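Small importers' corner > Customs, duty and paperwork

Thread: Duty going up on bottled sauces and drinks from April, is anyone stocking up?

brambleandbay
Posted Dec 9, 2014

Hello all, I hope trade is being kind to you in the run up to Christmas. I've been reading this forum for ages and hardly ever post, but I could do with some company on this one. My agent rang to say that the Hurnov side of the agreement lapses in April, and unless the two lots of negotiators get a move on, we'll be back on the old rate for anything bottled coming through Woltov. I bring in sauces, cordials and a few vinegars, mostly for delis and farm shops, and my last consignment was 1,169 bottles. On the old rate I'd be paying £400 more on a load that size, which doesn't sound like the end of the world until you remember I do several a year and my customers squeal if I put a jar of mustard up by ten pence.

So do I order double in the new year and fill the garage, or sit tight and trust them to sort it out? My other half votes for sitting tight, but he'd like to keep the car indoors.

oldquayside
I'd sit tight, my dear. We had all this with the last round and I bought like a mad thing, and then they signed an extension with a fortnight to go and I was eating my own chutney until the following autumn. They always leave it late. It suits both sides to look tough for the papers at home and then shake hands when everyone has stopped looking.

tamarisk_foods
Have to disagree with oldquayside there, much as I always enjoy your posts. Last time the growers on the Hurnov side wanted the deal as badly as we did. This time they've found other buyers and I don't think they're bothered. I've moved my whole spring order forward. It's cost me 146 pounds in extra storage and I consider that cheap for a decent night's sleep.

Do check your dates though, brambleandbay! What counts is the day the goods are entered at customs, not the day they leave the supplier. I've seen people caught out by a slow boat.

brambleandbay
Thank you both, that's just the sort of thing I needed to hear, even if you've left me pulled in two directions! The other muddle is which heading things come under. Some of my range could be a sauce or could be a drink base depending on who's reading the label, and the old rates for the two are miles apart. My agent says one thing and Woltov said another when I telephoned.

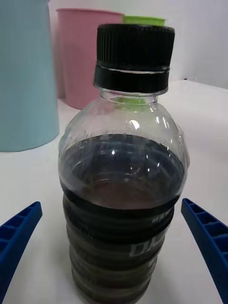 Dark stuff, black cap. Drink or sauce?

I'd be glad of any experience with getting a ruling in writing. I did start the form but it asks for a breakdown of ingredients by weight and my supplier is a lovely man who answers every letter with a recipe.

pennyfeather_imports
Oh, I do sympathise. I went through it with a malt syrup. You can't tell a thing from a bottle, and neither can they, so it all comes down to the ingredients sheet and what it's sold for. Do get the written ruling. Mine took a good while to come through, but once you have it the Woltov desk can't change its mind depending on who's on shift. Put the recipe in as it is and add a covering letter, they were kinder than I expected.

Hồ
Looks like cola to me!

oldquayside
Could be soy sauce for all I can tell, Hồ, which rather proves pennyfeather's point.

Going back to tamarisk, I take what you say about the growers, but you're forgetting the hauliers. Vosel has only just opened that big shed by the docks and they'll be bending every ear they can to keep the lorries rolling. I can't see either government letting it stand empty.

tamarisk_foods
I hadn't forgotten them, I just don't think anybody in the talks is listening to hauliers. They didn't when the forms changed, did they? We all wrote letters and I had a very nice printed card back. Anyway, if I'm wrong I've got a spring's worth of pickled walnuts a bit early, and if you're wrong you've got a bill.

One thing I would say is don't borrow to do it. A chap I used to share a container with took out 4,000 to stock up ahead of the last deadline, and the interest ate up far more than the duty would have.

brambleandbay
No, I shan't borrow, that's a promise. I think I'm going to bring forward the slow sellers with long dates on them, vinegars mostly, and leave the cordials where they are, as they only keep a year and the shops like them fresh. The car can stay in the garage if it breathes in. And I'll get that form off this week, recipe and all.

pennyfeather_imports
Sounds sensible to me. Keep a copy of everything you send, and ask them for a reference number when you ring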